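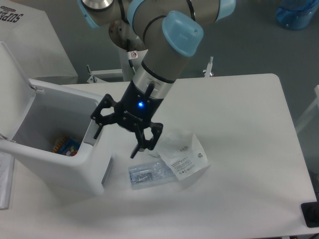
O Lev Karpenko escreveu-nos logo a seguir à última visita ao abrigo de Hadel que nunca tinha visto os coelhos tão à vontade com gente estranha, e que queria saber quando podíamos alargar o programa a Nigam. Pois bem, já alargámos!

Tempo de leitura: 2 min

Relatório de progresso à Fundação Trestard
Programa Kadora de adoção de coelhos, 6/20/19

Desde o último relatório foram adotados 63 coelhos, e só 4 voltaram ao abrigo (dois por alergias na família, dois por mudança de casa). Todos os adotantes passam agora pela conversa prévia sobre feno, espaço e esterilização, e nota-se imenso nas perguntas que nos fazem depois, muito mais concretas do que no ano passado.

A linha de apoio recebeu 356 chamadas. A maioria foi sobre dentes e falta de apetite, por isso o Cledwyn Landeg reescreveu o folheto de sinais de alerta e mandámos imprimir 500 exemplares, já distribuídos pelas clínicas de Hadel e de Nigam.

O que ficou atrasado: os parques exteriores de Nigam. O fornecedor da rede trocou a medida da malha e tivemos de devolver tudo. A nova encomenda está confirmada para o fim de junho e a verba prevista chega.

Falta-nos fechar o calendário das vacinas. Enviamos os recibos em anexo, junto com o mapa de despesas.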